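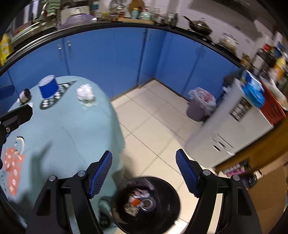

The shared kitchen at Kurcombe, with blue cabinets along the wall and a trash bin beside the table.

Kurcombe kitchen asks users to sort their trash

The shared kitchen at Kurcombe has started a new cleaning plan in March. Everybody who cooks or eats there is now asked to clear the table before leaving, and to put paper cups and napkins in the bin the same day.

The plan was written by Maham Baloch, who looks after the ground floor rooms. She said the kitchen served 1,081 meals during the winter, and the bins were often full before the evening.

"People are not lazy, they are in a hurry," Baloch said. "They leave one cup, and then the next person leaves also one cup."

Plastic lids and food wrappers will be collected apart from the other waste from April. A bag for them will hang near the door – the color is still not decided. Plates and pans stay free for everyone to use, but they must be washed and returned to the counter.

Haris Rana, who cooks there most mornings, welcomed the change but asked for a bigger bin. The house has put aside 124 dollars for bins and bags, and Baloch will look at prices this month.

The kitchen opens at 7 a.m. and closes at 9 p.m. The last half hour is kept for cleaning.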